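4.2 Laying Out the Sorting Set

1. Spread the white cloth over the table and smooth out any folds. The Plitach set needs a clear area 30 inches deep.

2. Place the wicker basket on the cloth. It may sit at an angle.

3. Set the red cube to the right of the basket, then the blue cube beyond it. Rest both flat on the cloth.

4. Use the green ball for the first round. The cubes stay where they are until the ball round is finished.

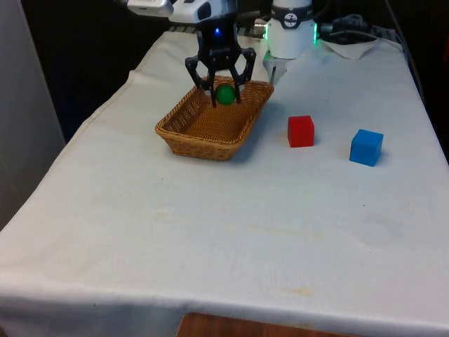

Figure 4-2. Basket, green ball, red and blue cubes.

NOTE: Wash the cloth separately before first use. Do not bleach.

CAUTION: Small parts. Keep the ball and cubes away from children under three.

5. When finished, shake out the basket and store it dry. Do not stack anything on the rim. For replacement pieces, see Section 7.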